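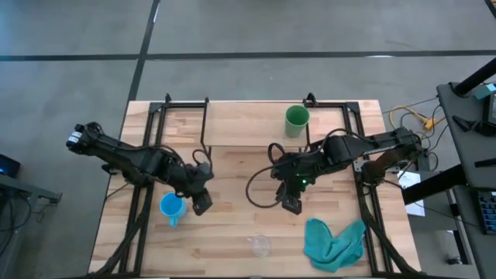
One reader in Clirulville asked why the list calls it a pitcher when everyone in the house would say jug. Fair point. The name stays as `pitcher` in the item column because older entries use it, and `jug` is now accepted as a second name when searching. The same goes for `towel` (also `cloth`, `tea towel`) and `cup` (also `beaker`, `tumbler`).

# Steltent: household items for tabletop chores

Steltent is a plain list of kitchen and household items, with the small chores done with them at a table: pouring, stacking, wiping, folding, moving a thing from one side to the other. It grew out of the older Drukon list, which had items only and no chores.

## What is in it

- 60 entries in `entries.csv`
- 16 items in `items.csv`
- 8 chores in `chores.csv`
- `notes/`, free text, one file for each item that needed one

An entry is one arrangement of items on a table plus the chore it goes with. The same four things laid out another way count as a new entry.

## Columns in `items.csv`

| Column | Meaning |
|---|---|
| `name` | everyday word, lower case |
| `also` | other words people use |
| `material` | plastic, glass, cloth, wood, metal, card |
| `colour` | one word, or two if needed |
| `handle` | yes or no |
| `soft` | yes if it changes shape when put down |

Some rows, as they stand now:

| name | material | colour | handle | soft |
|---|---|---|---|---|
| pitcher | plastic | light blue | yes | no |
| cup | plastic | green | no | no |
| bowl | glass | clear | no | no |
| towel | cloth | teal | no | yes |

The `handle` column says what our own item has. If your cup is a mug, put `yes` in your copy.

## Notes on the items

**Pitcher.** Write down which way the handle points. It matters for anyone reaching across the table, and it was missed out of the early entries. Use `handle: near`, `far`, `left` or `right`, always from the side of the table where the note-taker stands. In Drukon this was mixed up with the direction of the spout, so do not copy old values across without checking.

**Cup.** Upright or upside down, nothing else. A cup on its side has its own value, `lying`.

**Bowl.** Clear glass is hard to make out on pale wood. If you are filling in an entry from a picture, look for the rim and check twice before marking the bowl as missing. Two entries had it marked missing and had to be put right in March.

**Towel.** Use `folded`, `spread` or `crumpled`. A towel can be loosely spread and crumpled at once, and in that case `crumpled` wins. Please do not add new words for this. We had `scrunched`, `bunched` and `heaped` in the same file at one point and it took a whole evening to merge them.

## Table and surroundings

The table is rectangular with a butcher-block finish, strips of blond and tan wood. The colour varies from strip to strip, so the `background` column says `mixed pale wood` and leaves it there.

Things on the floor or on neighbouring benches are left out of the entries. That covers cables, paper, keyboards and so on. Only what a person would use for the chore goes in.

## Chores

`pour`, `stack`, `wipe`, `fold`, `fill`, `clear`, `set out`, `swap`

`fill` and `pour` overlap. Use `pour` when the pitcher is named and `fill` when the cup or bowl is the point of the chore. `clear` means everything leaves the table, towel included. `wipe` needs the towel listed in the entry, and the checking script will refuse it otherwise.

## Known gaps

- Nothing with a lid yet.
- Cutlery is one item (`spoon`). Forks are waiting on a decision about whether prongs need a column.
- Colour names are British and a bit loose. Teal and green were both down as `green` in the first version. They are separate now, but `notes/towel.txt` still has the old word in its second paragraph.
- No weights or sizes. People have asked. The items were bought at different times and some have been replaced, so any figure would go out of date.

## Adding an entry

1. Copy the last row of `entries.csv` and raise the number.
2. List the items from left to right, then far to near.
3. Pick one chore.
4. Run `check_rows` from the top folder.

Leave blank anything you can't tell. A blank is easier to fix later than a guess.

## Related

`Vlad` is the separate list for cupboards and shelves. It uses the same item names but its own chores, and the two should not be joined on entry number.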